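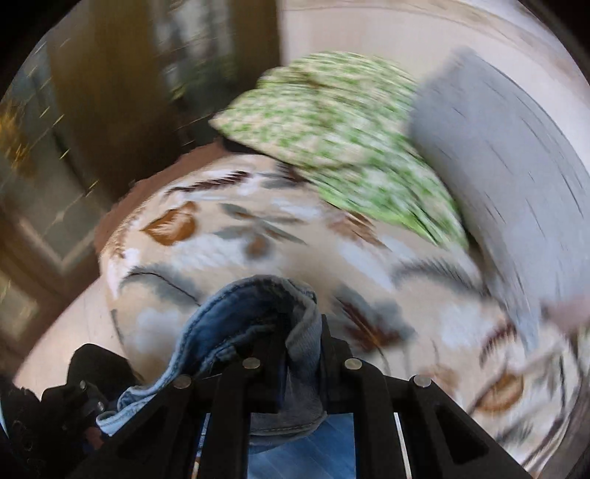 I bought the Kullau walking pad in December, after my doctor looked at my blood results and asked how many hours I sit. I told her the truth and she did not like it. Now I have used the machine for one winter and I want to write what I think, as the reviews I read before buying were mostly written after two or three days.

First, the reason I chose this one. I compared it with the Bravidine, which is wider and has a handrail, but it costs almost double and I live on the third floor without an elevator. The Kullau I could carry up with my neighbor in one trip, with a rest on each landing.

Setup is easy. You take it out of the box, you put it on the floor, you connect the power. There is a small bottle of silicone oil for the belt and the manual explains where to put it, but the drawing is very small and I put too much the first time. The belt was slipping a little under my left foot for two days. After I wiped it with an old T-shirt it was fine.

The walking itself I like very much. At slow speed I can answer e-mails, at medium speed I can only read or listen to a meeting, and at the top speed I must hold my attention on my feet. I am a tall person and my step is long, so I had to learn to walk a bit shorter than on the street. My wife is smaller and she had no such problem.

The noise is lower than I expected. In the next room you hear a hum, similar to a kitchen fan. I put a rubber mat under it and I don't use it after 9 p.m., and the people downstairs have not complained.

Now the things I don't like. The remote control is too light and too small, and there is no place on the machine to keep it. I have lost it three times already. The display shows time, then distance, then steps, and you can't choose to see only one of them. It also forgets everything when you switch it off, so if you want a history you need the Trendar app.

About the app I must be honest that I almost gave up. It asked me to make an account, then it set my daily goal to 1,000 steps and would not let me change it until I finished a "beginner week." The count is also not exact. One evening the pad said 2,945 steps and the app said 404 less. I wrote to the support and a lady named Poppy Stockdale answered me the next morning, very politely, and told me to keep the phone in my pocket and not on the desk. After this the numbers were closer, but they are still not the same.

My results: I walk 80 minutes on most working days, in two parts, before lunch and late in the afternoon. My lower back hurts less in the evening and I fall asleep faster. My weight is the same as before, so if this is your only goal, please look also at what you eat. I did not.

I would buy it again, but I would wait for a discount. If you have bad balance or you want to run, take something with a handrail. I will write an update if the belt gives me trouble.

Four stars from five.

16 shares
7 comments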